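Terence Mottram
3rd November

Saturday thread, because I have spent the whole morning on original boxes and I need to talk to somebody about it who isn't the cat. Get a coffee if you like, this one goes on a bit.

So, you know I keep boxes. I have always kept boxes. My mother kept boxes, and when we cleared her place in Jencombe there was a carton for a hand mixer that had died before I could drive. I laughed at the time and now look at me.

The rule this weekend is simple enough. If a thing has its own box, the thing and the box spend some time together on the table, and then I decide if they are staying together or if the box gets flattened and goes out with the cardboard on the porch.

First up was a blue one, and I have a soft spot for it. Tall and narrow, very bright, the kind of carton that looks good on a shelf even when you've torn the top flaps as badly as these are torn. I am not a patient opener of boxes – never have been.

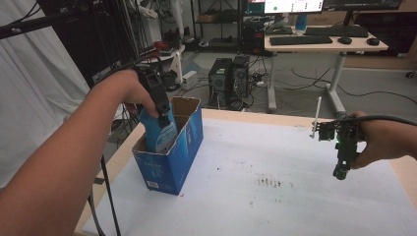
Halfway in the blue box. White sheet on the table, specks and all.

Several of you are going to ask about the brown specks in the middle of the sheet, so let me save you the trouble. I don't know! I have been wiping at my half of the house for years and there is always a patch of something. The sheet gets turned over at the end of the weekend and then we all pretend it's new.

I do recommend a white sheet on a work table, though, specks or no specks. Small things show up on it. I once lost a tiny screw on bare wood for most of September, and when I finally found it, it had been sitting in plain sight along the grain the whole time. Leave a little of the wood showing at the edge so you know where the table stops.

Back to the box. What I love about a tall narrow carton is that you only get one way of putting anything into it, so you can't fuss. What I don't love is the last inch, when you have to let go and hope. If it's heavy, fold a bit of paper into the bottom first, and please don't ask me how many things I dropped before I started doing that.

And look for the barcode label before you throw any box out! Mine has a little white one low down on the front. Half the time that's the first thing a returns desk wants. Zodaveck, the hardware place out by Gernuvport, turned me away twice over a missing one, very nicely, and I drove all the way home both times feeling like a schoolboy.

Someone asked last week how many boxes I have in total. I wrote it down once when I was home sick, and counting every little one inside another one, it came to 1,059. My sister has not let me forget it. I would like it noted that the number has gone down since then. Not by a lot, but down.

Break for lunch, which was soup, and then I got completely sidetracked by white. This happens when you tidy. You've been looking at a white sheet and a white curtain all morning and suddenly no two whites in the house match, and you can't stop seeing it. 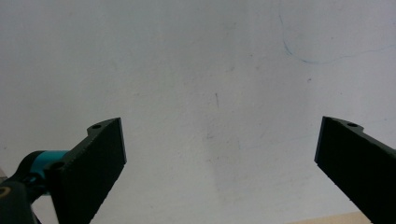
Pale white, a touch greyer across the middle and a bit brighter toward the upper right.

I would call it white if you asked me quickly. Look at it a while longer and there's a faint grey-blue in it, very soft, like milk in a blue bowl. I rather like it. I went looking for the paint name in my notebook and all I had written was "Bugti, the pale one," and I have two cards from them, both pale.

If anybody here has matched an off-white to an older off-white without redoing everything, I would dearly love to hear how you went about it. My neighbor says take a chip to the store. My brother-in-law says leave it alone, and he has said that about every single job I've mentioned since he married into the family.

Anyway – the floor. I haven't said a word about the floor, and there's plenty on it. It can wait until tomorrow, after church and before the game.

For those keeping score, the blue box is staying. It was always going to stay. I'll do the flat ones next, and if you have strong feelings about bubble wrap, now is the time to send them over.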